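**Thread: fingers too low over the mat after swapping the base block (sim cell, push task)**

**carutley_marisol**

Posting here before I undo two evenings of work. I look after our simulated tabletop cell: single black arm on the little orange base, gray mat, dashed target, the tile and the T piece. In April I moved the base back toward the rear edge of the table to stop the elbow folding up on itself. That part went fine.

What didn't go fine is the approach height. The fingertips now hover so close to the mat that any fast sideways move ends in a contact warning. I got 1386 of them in one overnight batch. The arm isn't falling over, it just drags and complains, like me before coffee.

Things I have tried:

- re-zeroing the shoulder
- loading the old home pose (worse, the arm reached for a spot where the mat used to be)
- swearing
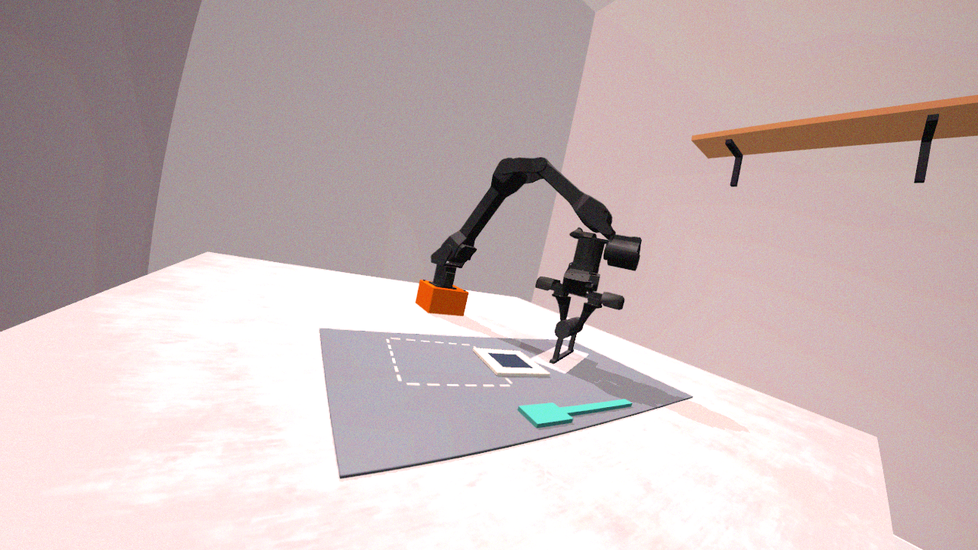 My plan is to add a fixed lift to the tool offset and move on with my life. Any reason not to?

**gundberg_cletus**

Yes. The tool offset is measured from the wrist to the fingertips, and your wrist and your fingertips haven't moved relative to each other. You moved the base. Fix the base.

If you fudge the tool offset, every script that trusts it will be wrong in a new way each time the wrist tilts. I inherited a cell like that. There was a comment in the config that said "do not ask."

**prata_ashraf**

Cletus is right in theory, and I have also shipped the fudge more times than I'll admit under my own name. If the gripper always points straight down, a lift in the tool offset and a lift in the base frame give you the same result.

**gundberg_cletus**

"If the gripper always points straight down" is carrying a lot of furniture up a lot of stairs in that sentence.

**carutley_marisol**

It mostly points straight down. For the T it leans a bit to get behind the stem.

**gundberg_cletus**

There you go.

**wbellamy**

Before anybody edits anything, which surface is your zero? We had two: the tabletop and the top of the mat. The mat is thin, so on screen the difference looks like nothing, but it was exactly enough to ruin a week. When you moved the base, did you re-parent it to the table? If it used to hang off the mat frame, you lost the mat's thickness in the move, and your fingers are now low by that amount.

Check it like this:

1. Put the arm in home and print the base frame in world coordinates.
2. Print the mat frame the same way.
3. Compare both with the last config that ran clean. Look at height first and ignore the rest until that matches.

**reggie_nt**

Agree with Wanda on the zero. I'd also look at the contact margin. Ours was set so wide that the pads "touched" the mat while still above it. We cut it down and went from 3416 warnings a batch to 200 without moving one joint.

**wbellamy**

Reggie, you turned down the smoke alarm.

**reggie_nt**

The smoke alarm was going off over toast! The margin was bigger than the pads. I stand by it.

**prata_ashraf**

Both can be true. Fix the frame, rerun, and then see if the margin still bothers you. Doing them together means you won't know which one helped, and you'll be back here in a month with the same thread and a different title.

**carutley_marisol**

OK, printed the frames. Wanda wins. The base was a child of the mat and I parented it to the table when I moved it, so the whole arm sank by one mat. I'd been staring at finger geometry for two evenings – the fingers were innocent.

Base is back at the right height, tool offset untouched. Short batch of 2005 moves, and the only warnings left are on the T, when the wrist leans.

**gundberg_cletus**

Those might be real. One pad gets to the mat before the other if you tilt about the wrist and not about the tips. Set the rotation point at the fingertips and see.

**reggie_nt**

Or it's the margin.

**gundberg_cletus**

It's not the margin.

**carutley_marisol**

Will try the rotation point tonight and the margin tomorrow, in that order, on separate branches, so you two can keep this going without me. Also going to write the parent frame into the Cirnby setup notes, where I will no doubt fail to read it next time.

**wbellamy**

Put it at the top of the config file in capitals. Ours is there, and I still got it wrong once.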